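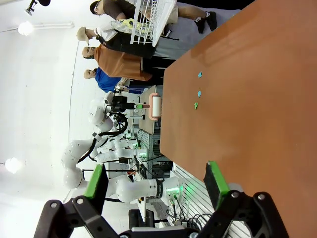 *Somdale, handling table, gripper open. Paper markers on the tabletop.*

**Thread: Job grading after the arms go in (handling and fit testing)**

**ljubica_n** wrote, Dec 29, 2022:

Looking for input from sites that have moved repetitive handling work to arms and kept the same crew. We do fit and handling checks on household wire goods: racks, trays, utensil cups, the small parts that go with them. Until April it was all manual. A tester picked up the part, placed it, took it out, logged it, repeated.

Figures for the first full block on the arms:

- 2381 cycles attempted
- 1869 completed with no one touching anything
- 402 of the remainder needed a person to reset the part or the table
- the rest recovered on a retry

The company position (Priltus, for those who know us) is that the testers' job is now "monitoring" and should be graded one step down. My position is that the grade was written for hand cycles and doesn't describe what they do now in either direction. I need wording for a new job sheet before the review.

— Ljubica Nikolaidis

---

**tung.k** replied:

What is in the reset? If it's "put the tube back in the same spot," I can see why they want to grade it down. If the tester decides whether the attempt counted, that is inspection work and should be paid as inspection.

---

**ljubica_n** replied:

Both. For the rod and cup task the person sets the cup, sets the rod, clears the table, releases the arm, then calls the result. The log has four codes: seated, touching rim, dropped, aborted.
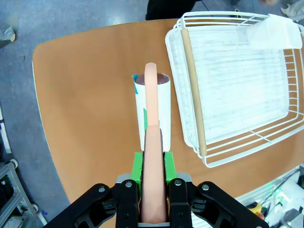 The call between "seated" and "touching rim" is the one that takes judgment. Two testers given the same attempt will disagree often enough that we now have a written rule with a go/no-go gauge. One of the testers, Siriporn Limsakul, wrote that rule. It isn't in her job description, and it isn't in the one they want to move her to.

---

**spahic_line2** replied:

I run a packing line at Spahić and I'll take the unpopular side. We had the same argument two years ago. The physical load went down, wrist complaints went down, and the work per hour per person went down. You can't ask for a higher grade on the basis of a rule that gets written once. After that it's a lookup.

What did go up was interruption. Our people cover several cells and get called away in the middle of things. That is a real cost and it can be measured. I'd argue from there.

---

**tung.k** replied:

Disagree that it's a lookup. Every product change reopens the rule. At Bomano we had 149 stops in one week after a supplier changed the coating on a wire basket, and the person who worked out that the pads were slipping was a packer with no automation title. The vendor ticket came later and said the same thing.

---

**spahic_line2** replied:

One person found it. Did the whole crew get regraded for it?

---

**tung.k** replied:

No. She got a one-time payment and left the next spring. Make of that what you like.

---

**drita_ned** replied:

Drita Nedeljković, worker rep at a different site. Two questions for Ljubica that matter more than the grade.

1. Who is allowed to reach over the table while an arm is powered, and is it written down?
2. Is anyone working alone with the arms?

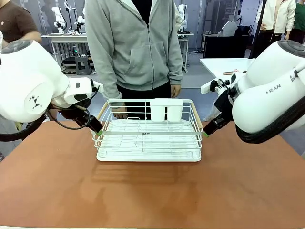 On our floor the first of those was settled by habit for months. People handed things in past an arm that was holding position, since a full stop and restart took longer than the task. When I asked for the procedure there were two versions, and neither matched what was done. The grade discussion went faster once that was on paper, as the authority to stop and restart a cell is a named responsibility in our agreement and has a rate attached.

---

**ljubica_n** replied:

1. Written, but for the installation phase only. It names the installer and not the testers. I had missed that.
2. No, minimum two at a table.

To spahic_line2: agree on interruption. I have stop times in the log but not which tester responded, and I'm not keen to start recording by name. Siriporn and the others would object and I'd agree with them.

---

**mateja_k** replied:

Record by table, not by name. You get stops per table per hour, and the staffing plan tells you how many people were covering. We did it this way and no one was identifiable. Export the raw log before you propose anything, as ours was overwritten after a software update.

For the job sheet, this is close to what we ended up with:

> Prepares parts and work surface for each test. Releases, stops and restarts the assigned station. Judges result against the written standard and proposes changes to it. Reports part and gripper wear.

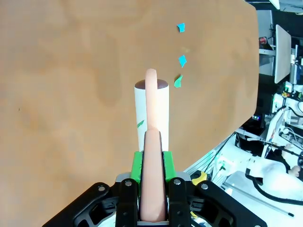
*Tube task: gripper holding the orange tube, white cylinder standing behind it.*

The wear line was the one management tried to strike. Keep it. If pad wear is nobody's job you find out from the results, late.

Mateja Kneževič

---

**spahic_line2** replied:

That text is fair. I would drop "proposes changes" or you'll have six versions of the standard by summer.

---

**ljubica_n** replied:

Keeping it, with one holder of the document per shift. Drita, can you send me the clause on stop and restart authority? Ours has a heading for it and no text underneath.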